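The Understudy

The Garnoldale Players had performed the same murder mystery every February for 17 years, and for all 17 of them the murderer had been Mr. Tseng. He was a dentist. He had the hands for it, people said, and he could do the confession in a single breath, all 25 lines, while backing toward the French doors.

Then he moved to Getia to be near his daughter, and the part went to Hui-mei Yu, who had joined the group to paint scenery.

"It's mostly standing," the director told her. The director was called Grendo. It was his last name, or his first, and it had been on the posters so long that asking would have been rude. "You stand, you look sorry, you confess. The audience does the rest. They've known it was you since before some of them were married."

"Then why do they come?"

"There's a raffle," said Grendo.

She learned the lines at home, in the evenings, at the round table, which was the only surface in the apartment that wasn't already holding up a fern. She tried them angry. She tried them with an accent, and stopped when the man upstairs turned off his radio to listen.
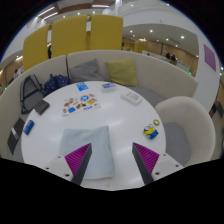 The round table, with a folded cloth and a sheet of stickers.

By the second week she had a problem, and the problem was motive. The murderer killed Lord Ashby over a will. But the will, as far as she could tell from Act One, left everything to the murderer anyway. Lord Ashby was 91 and had a cough. All anybody had to do was wait.

She brought this up at rehearsal.

There was a long silence. The vicar put down his sherry, a cold tea he had been nursing since the first act. The maid, who was also the box office, said she had always assumed there was a page missing.

"He's impatient," said Grendo.

"He waits 40 years in the colonies. It's in the speech."

"Well, then he's run out."

Hui-mei went home and wrote a page. It was only meant to be a few lines, something about a second will and a horse, but the horse needed an owner and the owner needed a grudge, and by midnight she had 1,698 words and a strong feeling that the vicar had done it. 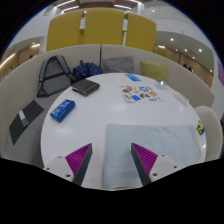
She slept on it. In the morning it was still the vicar. He was the only one in the house who ever poured the drinks, and he left the stage for six minutes in Act Two to look at a church roof, in the dark, in the rain, and came back wearing a different hat. Seventeen years of audiences had watched him do it and gone out for ice cream.

She gave Grendo the pages in an envelope. He read them standing up, then sitting down, then he went out to the parking lot for a while.

"The vicar's been with us longer than the curtain," he said when he came back. "He thinks he's comic relief."

"That's how he got away with it."

"And you'd be what? Innocent?"

"I'd still look sorry," said Hui-mei.

Grendo folded the pages into his jacket. On stage the vicar was helping himself to more tea, humming, with one hand resting on the poker.

"We won't tell him," Grendo said, "until opening night."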